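Home | Builds | Parts list | Archive | About

Print this thread | E-mail this thread

Vaher build thread, posts 1 to 14

1/ Starting a thread for the Vaher build so I can stop answering the same things in replies. It's a small mobile arm with a two-finger gripper. I'm putting it together partly in my garage and partly at the Tikcombe shared workshop.

2/ The base is a secondhand Drarness cart drive I bought in June. Two driven wheels, two casters. One motor had a stripped coupling, so I turned a new one on the workshop lathe. That took an evening.

3/ The arm is my own design, printed joints on aluminum tube. Version one sagged at the elbow. Version two has a second bearing there and it holds its position with the power off, at least with nothing in the gripper.

4/ Gripper next. I tried three finger shapes. Thin straight ones looked good in CAD and flexed badly. The ones on it now are wide at the base, matte black, with a raised rubber pad down the inside edge of each.

5/ The pads are glued and then screwed from behind. Glue alone peeled after 100 open and close cycles. I ran another 100 with the screws in and they stayed put.

6/ Controller is an Eder board. It's an older one, the documentation is thin, and the forum for it is mostly people asking where the documentation is. It does drive the gripper and all the arm joints off one supply, and that's why I stuck with it.

7/ The camera went on at the wrist this week. I had it on a mast at the back of the cart before, but the arm blocked the view every time it reached forward. At the wrist I always get the fingers and whatever is ahead of them.

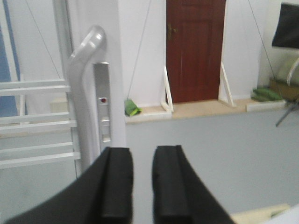

8/ Camera mount notes
Both fingers show at the bottom with the gap between the pads in the middle, and you can see floor through it. I wanted that gap visible for lining up on small parts. The door behind comes out a little soft. I can live with that for now, everything I plan to pick up will be a lot closer.

9/ White walls, a white pillar and a light gray floor are hard on the exposure. The pillar washes out. The black fingers are fine. I'm going to lock the exposure by hand and see if the pillar gets an edge back, because the software uses vertical edges to work out which way it's pointing.

10/ The cable to the camera runs down the outside of the forearm in a spiral wrap. Leave more slack than you think at the wrist. I pulled the connector off the board twice - once while testing the roll joint and once by walking past with my sleeve.

11/ Logging works now. The last log has 2,652 lines in it, most of them the same warning about supply voltage. I changed the threshold and the warning went away, but I still want to put a meter on it under load.

12/ Total cost so far is $224, not counting the filament I already had. The cart drive was the biggest part of that. The screws for the finger pads came out of a coffee can.

13/ Someone asked for the finger files. I'll post them once I fix the screw holes. The ones in the current file are too tight and I've been drilling them out by hand. The bracket for the camera is fine as it is - I'll put that up first.

14/ Still to do: an emergency stop I can reach from either side of the cart, a cover for the board, and a new caster on the left rear, it squeaks. Next session is the stop button. I'm not driving the base with the arm powered until that's wired in.

Contact | Copyright the author, all build notes free to reuse | Back to top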